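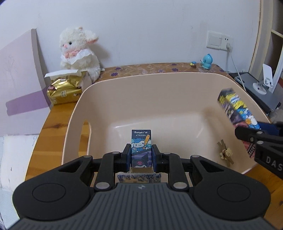
Posting toys overseas – parcel or small packet?

Posted by Zodwa Visser, Stasville

I have a pile of small kids' things to send to my sister in Naretden for her two boys. Mostly little boxed stationery and toys, a couple of wooden bits, nothing breakable. All up it weighs 1,067 grams without any packaging. The woman at the post office counter said I could send it as one parcel or split it into small packets, and the price difference was bigger than I expected. One parcel was going to be $83.

Has anyone done this to Naretden lately? I want to know if splitting is worth the trouble, if I have to fill in a customs form for each one, and how long it takes. I'd like it there by 25th December but it isn't the end of the world if it's late. The boys are four and six and they don't really know what day it is until somebody tells them.

Also, do I take things out of their original boxes? The boxes take up half the room but I think the kids like them.

Octavian Gavrilă

I send to Naretden two or three times a year, so this is from experience, though prices do change.

Split it. The small packet rate stops at a certain weight, and your lot is over it once you add a carton. Two packets under the limit will nearly always come in cheaper than one parcel. My last two were 444 grams and a bit under 500, in padded bags, and I paid well under what I'd been quoted for the single box.

Yes, you need a customs form for each packet. Write what the things are in plain words, such as "toy" or "pencil case", and put a value beside each line. Don't just write "gifts". I did that once and it sat at the depot for nine days while they sent my cousin a letter asking what was in it. Tick the gift box as well, but still list the contents.

Put your sister's phone number on the label. The drivers over there ring before they come, and if there's no number it goes back to the depot and she has to go and collect it.

On timing, mine took 16 days in winter and nearly five weeks when I posted in late November. If you want it there for Christmas, go in the first week of November. Tracking costs extra on small packets and it stops updating once it leaves the country, so I don't bother with it any more.

As for the boxes, flatten the ones that will flatten and slip them down the side. Anything in a rigid box can stay as it is, and you can fill the inside with socks or something soft.

kettle_and_toast

just use a courier. I used Gotiven for my mum's birthday and it was there in six days. cost me $172 but it was a big box. they pick up from your house

Ursu

Gotiven is fine for heavy stuff but it's silly money for a kilo of toys. I agree with splitting it.

One thing to add – check for batteries before you seal anything up. Even the little button ones in a light-up pen have to be declared, and some counters won't take them at all. I had to open a packet on the counter with a queue behind me and pull out a torch the size of my thumb.

Zodwa, weigh the packets at home on your kitchen scales with the tape and label already on. I was four grams over last time and had to pay the next rate up.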